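January, late afternoon, kettle on

Back to the hide glue, after leaving it alone for longer than I meant to. I promised Mererid I would write this up properly instead of on the backs of envelopes, so I'm starting with where we were and then what I did today, and if I wander a bit you'll all forgive me (you usually do).

Where we were: the Fagundes chair, the one with the loose back legs, came apart on the bench with hardly any persuading. The old joints had been glued at least twice over, first with hide glue, which I'd expect, and then with something yellow and rubbery on top that I'd rather not name in polite company. I spent most of the morning getting that yellow stuff off the tenons. Warm water did nothing at all. Warm vinegar on a rag, left wrapped for as long as it takes to eat lunch slowly, softened it enough to scrape with a dull card scraper. I tried a sharp one first and took a shaving of good old beech along with the glue, so please use the dull one, it hangs on the nail by the window.

Then the glue itself. I'm using the 2 grades we have on the shelf, the regular 192-type we always used to buy having run out, so what we've got is the Bramus pearls and the Skititz flakes. The Skititz takes much longer to swell. I put both to soak before I swept up, cold water, just enough to cover, and the pearls had drunk theirs and were asking for more while the flakes were still lying there like fish scales. 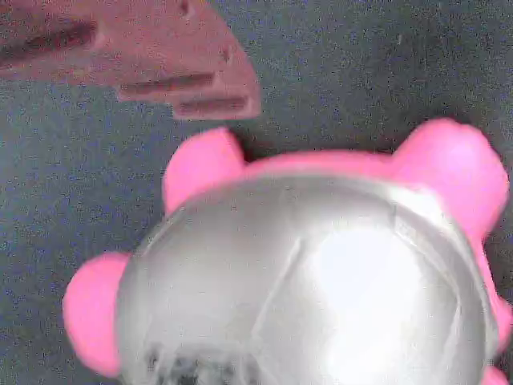 Ismael wanted it noted that the flakes ought to be soaked overnight, whatever the packet says, and that when he hurried them last winter he got lumps that never did melt out, even after a whole afternoon in the pot. He also thinks I keep the pot too hot. He may be right about that, the dial on the Ronix warmer has never been what you'd call truthful, so I put the candy thermometer in the water jacket and turned the thing down until it settled a little under where I'd normally have it. The smell improved right away, which I take as a good sign.

I did a few test joints before going anywhere near the chair. Scrap beech, planed fresh that day, rubbed together by hand until they grabbed. The pearl glue grabbed quickly, almost too quickly for a chair with four rails to persuade into place all at once. I had one piece set crooked while I was still looking for the square! A pinch of salt stirred into the second batch slowed it down nicely, and I warmed the parts by the heater as well, and between those two things I had time to get everything lined up and even change my mind once.

The flakes I've left in the cold until tomorrow, out of respect for Ismael. There's a lid on the jar. Please don't move it next to the heater, it'll go off and we'll all know about it.

Something I'd forgotten, and am writing down so I don't forget again: wipe the squeeze-out at the jelly stage, when it peels up in a ribbon, and then go over it with a damp cloth. If you wipe it while it's runny you only push it into the grain, and then the finish shows every smear. I found a patch like that on the left front leg from some earlier repair and it took me longer to clean up than the joint below it.
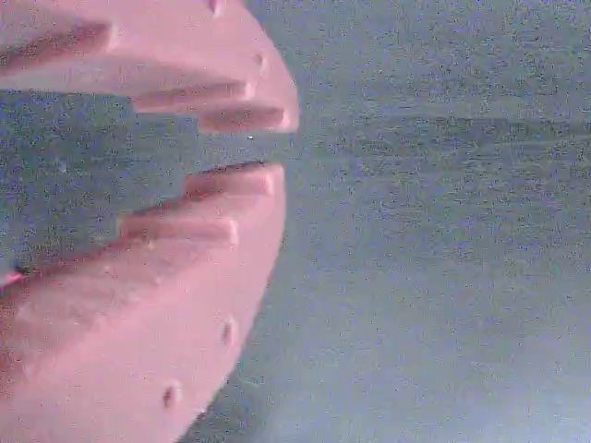
The dry fit on the chair went well enough. One tenon is slack, the back left, from somebody having scraped it too keenly in years gone by (the sharp scraper again, I'd bet). I've glued a thin beech shaving to each cheek, grain running the same way as the tenon, and left them under a spring clamp with waxed paper so I don't end up owning a chair with a clamp attached. I'll pare them back in the morning, a little at a time, and stop as soon as it goes home with a push from the heel of the hand.

For tomorrow, then:

- pare the shims on the back left tenon
- melt the flakes, and make the same test joints with them
- break the test joints in the vise and keep the pieces, with the glue written on each in pencil
- Mererid to say whether she wants the seat frame done at the same time or left for the caner
- more waxed paper, we're down to the cardboard tube

Pot is off and the brush is standing in clean water.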